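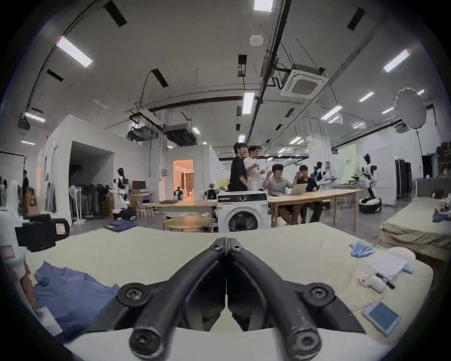

The second pair of hand-held grippers is finished, and most of this month's bench time at the shared workshop went into the fingers. Notes follow, mainly so Lesia Melnychuk and I stop solving the same problem twice.

The February version had straight fingers. They were easy to print and fine on boxes, but on cloth they closed at the heel first and left a gap at the tips. The fabric then slid out as soon as it carried its own weight. The current fingers are curved, and the tips meet before anything else does. I cut 4 test profiles before settling on one, and the winner was the second, which I had rejected in February for looking too thin.

Closing force was the other variable. On the kitchen scale the old spring gave a reading of nearly 700 grams at the tips. That held denim well and left creases in everything lighter. The new spring is softer and has a longer travel, so the last few millimeters are easier to judge by hand.
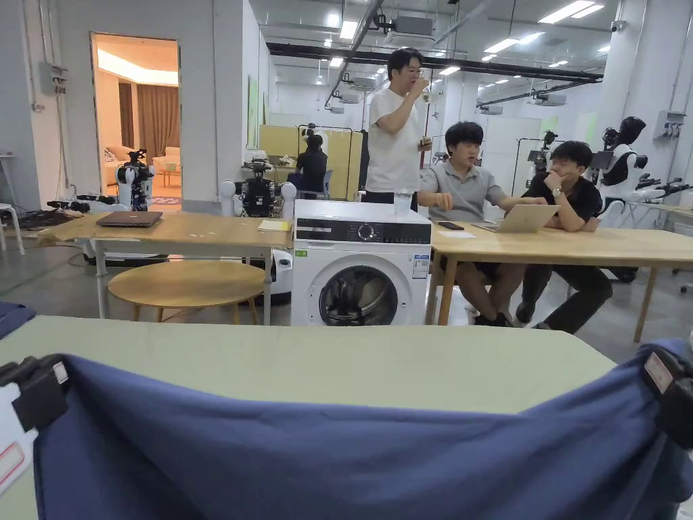 Navy cloth held at two corners, one gripper on each.

Two-corner lifts are what I use for checking alignment. If one gripper closes off-axis, the cloth twists toward that side and the fold comes out crooked. Shimming the left pivot with a single washer fixed most of it. The remainder was me holding the left unit at an angle – a habit from the old grip, which was too short.

The log for this round has 57 grasps, all on fabric. Misses cluster on hems, where the thickness changes under the tip. Lesia wants a softer pad there. I would try a coarser one first.
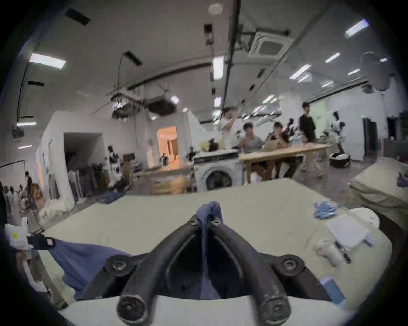 Grasps in the middle of a piece behave differently from corners. The cloth bunches between the tips, and the stack is thick enough that the jaws stop short of closed. My width reading assumed full closure meant a miss and anything else meant a hold, which works for bunched fabric but misreads a single thin layer as nothing. I have moved the threshold down and will rerun the log against it.

Still open: the pivot screws back out after a long session, and threadlocker near printed parts makes me nervous. Nylon-insert nuts are on order.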